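Fonedley Automation Forum > Standards and Good Practice > Hand-held gripper work
Thread: Clearance rule for small appliances, section 3 of our draft

benchrat_609
18 July 2019
We're writing house rules for hand-held gripper demonstrations at the Cairns site and I'm stuck on section 3, reaching into small enclosures. The draft says the operator must keep the gripper body outside the opening and let only the held item cross the line of the door. Half the group thinks that is too strict. We have more than 200 runs on small refrigerators and the most common fault is the housing knocking the door or the side wall. What do other sites write down for this?

tollgate
We use the same rule at Bileo, with one addition. Door fully open before the approach starts, and no nudging it with the tool on the way in. If the door moves during the run, the run is thrown out.

plerkeo_mike2
I disagree with the "body outside" part. A flat item held edge-on only sticks out so far. If the target is at the back of the compartment, you can't place it without putting the jaws inside. A rule people have to break every time is a bad rule. Write a minimum side clearance and leave it at that.

benchrat_609
Fair. This is the kind of run I mean. Door open, thin white item held upright between the pads, small fridge with the fan in the back wall.
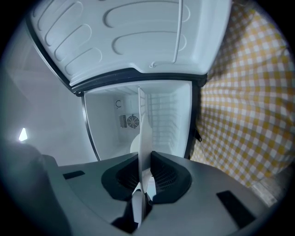
Approach to the small refrigerator, flat item held edge-on.

tollgate
Two comments. First, that fan grille. Our sheet says nothing held in the jaws touches a grille or a vent, powered or not. It should be its own line in your section 3. Second, the checkered cloth on the right. Loose fabric next to the opening is a snag risk, and I would want it clipped back or moved before the run.

plerkeo_mike2
Agree on the grille. Not on the cloth. If you clear everything soft away from the work, you get 1,000 clean runs that look nothing like a kitchen. Ours says fabric may stay if it is clear of the path and clear of the hinge side.

tollgate
Who decides what is clear of the path? With us it was the operator, and we got a different answer on every shift – so we banned it.

quietservo
We had this same argument. What we settled on was a dry pass with nothing in the jaws. If the gripper touches fabric on the dry pass, the fabric moves. If it doesn't, it stays, and you note it on the run sheet. It adds a little time at setup.

benchrat_609
I like the dry pass. New wording for section 3:

3.1 Door fully open before approach. Discard the run if the tool moves the door.
3.2 Jaws may enter the compartment. Housing stays outside.
3.3 No contact with fans, grilles or vents.
3.4 Dry pass before the first run of each setup. Move any fabric the tool touches.

plerkeo_mike2
3.2 works for me. You need to say where the jaws end and the housing starts, or you'll be back here next week. We put a strip of tape on ours.

tollgate
Still think 3.4 is too loose, but I can live with it if the note on the run sheet is required. Add that.

benchrat_609
Added, and tape goes into 3.2. I'll post the full draft when section 4 is done.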